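Screening room check before the Hulness anime marathon, Tirnness hall

Exits: both clear, signs lit. The left door sticks a little and needs a hard push. Marked for repair.
Seats: 100 set out, aisles wide enough. Row 3 has a loose arm — taped off for now.
Projector: mount tight, fan running. Lamp at 1,046 hours, fine for all of Breter season one.

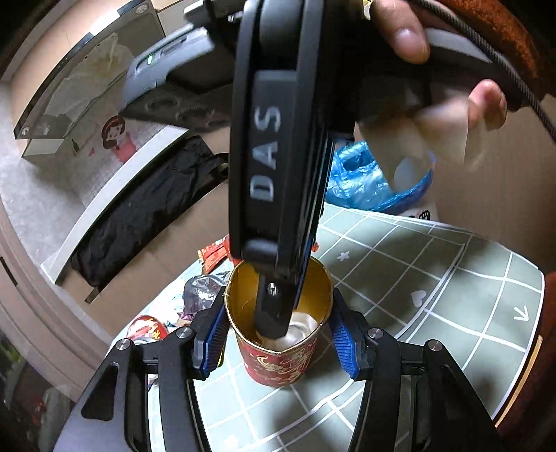 By Po-yen Lu | April 5, 2025

Flashing scenes: warning card added before episode 3 and the finale. The February showing went without one and we had complaints.
Sound: peaks too loud in the opening theme. Turned down at the desk. Yen-ting Shek to listen again from the back row.
Cables: taped down along the wall. One stretch by the stage still to do.
Cosplay props: blunt edges only, checked at the door. Siu's full-size spear stays in the lobby — too long for the aisles.
Drinks: lids on inside the room.
Fire extinguishers: in date, tags signed.

Result: pass, once the stage cable is taped.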